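Starkeo glow lamp, three months in

I bought the Starkeo as a nightstand light in July and I love it more than I expected to! It's a rounded, translucent shade on a small weighted foot, with a dimmer on the cord and a slow color fade you can stop wherever you like. I stop it at pink every time.

The best part is the surface. Up close it has these tiny glossy specks, like little beads, and they catch the light so nicely – my sister kept trying to wipe them off.

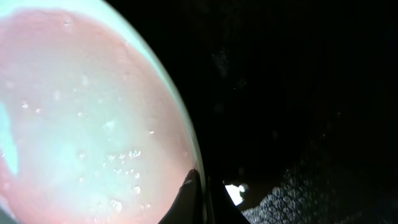 Salmon pink, going milky toward the center, with the pale green rim.

Gripes: the cord is short, and the lowest setting is still a touch bright at 3 a.m. The foot also picks up dust (mine lives next to a window, so maybe that's on me). I'd still buy it again, and I've got my eye on a second one for the hallway.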